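How to set up a small desk for evening study

Posted May 28, 2025

I study in the evening after work, and for a long time my eyes were tired already after one page. In March I changed my desk step by step, and now I can read much longer. I write down here how I did it. You need very little money for this.

Step 1. Clear the table

Take everything off and wipe the surface with a damp cloth. Let it dry. Put back only the things you use every evening. For me it is the laptop, the lamp and one notebook. Books I keep on the shelf behind me, and I stand up when I need one.

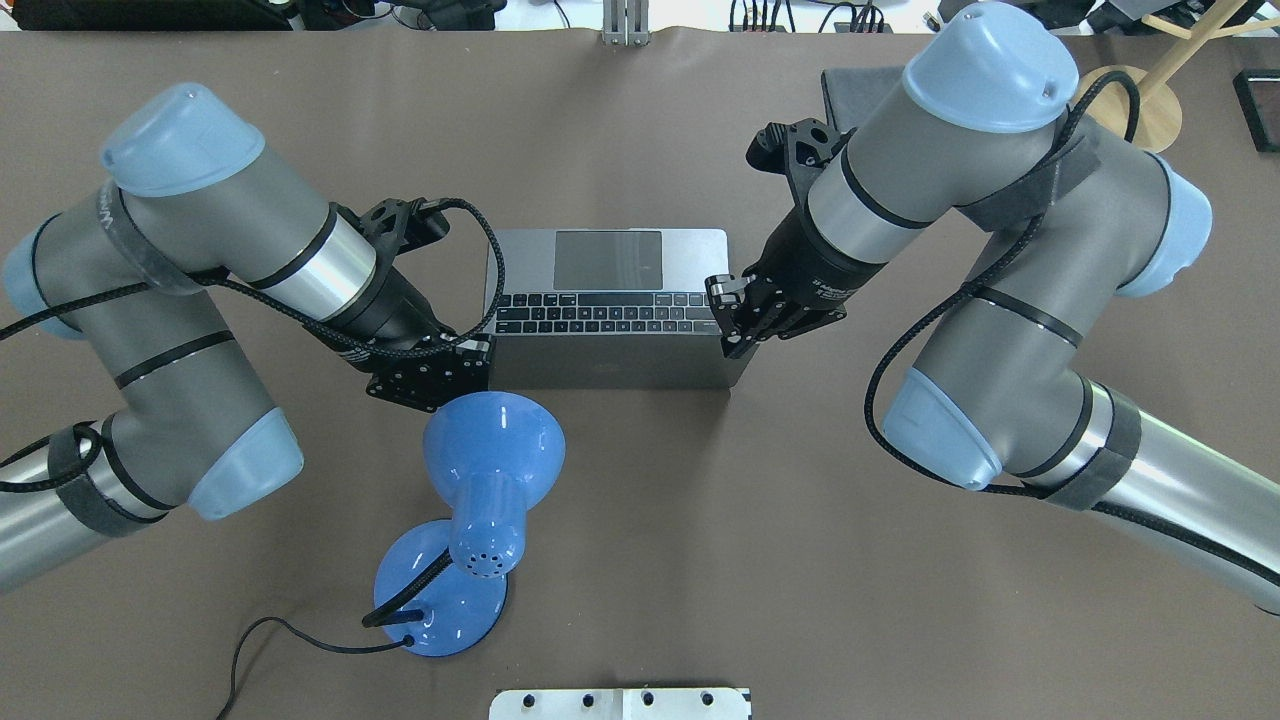 Step 2. Choose the side for the lamp

If you write with the right hand, the lamp should stand on the left, so the shadow of your hand does not fall on the words. If you write with the left hand, do the opposite. When you only type, the side is less important, but the light should not shine on the screen. Turn the screen off and look at it like at a mirror. If you see the bulb in it, move the lamp a little back and check again.

Step 3. Choose the bulb

Look on the box for the number of lumens. I use 400 lumens and it is enough for one person. The first bulb I bought was from Flurik and had a color rendering of 82. The one I have now is from Drarnier and has 86. I must say that I do not see a big difference between them, so do not pay much more for this number. Warm white is more pleasant for me in the evening.

Step 4. Look for uneven light

Sit in your usual position and look at the plain surfaces near you. A strong bright spot next to a dark place makes the eyes work more. Soft changes are fine. 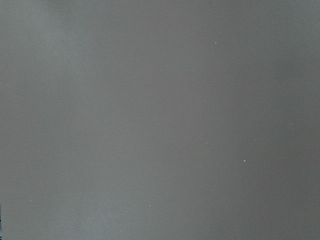 Plain gray surface, a little lighter toward the upper left.

If the spot is too strong, turn the lamp head to the wall and use the light which comes back. You can also keep a second, weak lamp on in the room. I do it always in winter.

Step 5. Clean the dust

Dust on the lamp takes away more light than I expected. Switch off the lamp, unplug it and wait until the bulb is cold. Then use a dry soft cloth. For the screen, use a different cloth.
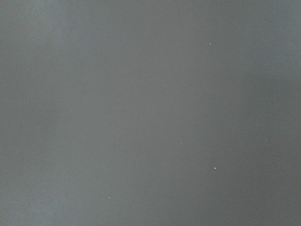 Step 6. Take breaks

I work in 4 blocks with a short walk between them. The timer on my phone is called Zurnham, but any timer is good. During the break look out of the window at something far away.

If your table is very small, a lamp with a clamp saves space. Measure the thickness of the table top before you order. The shop Triệu, where I bought mine, writes the maximum opening on the product page, but many shops do not write it and you have to ask.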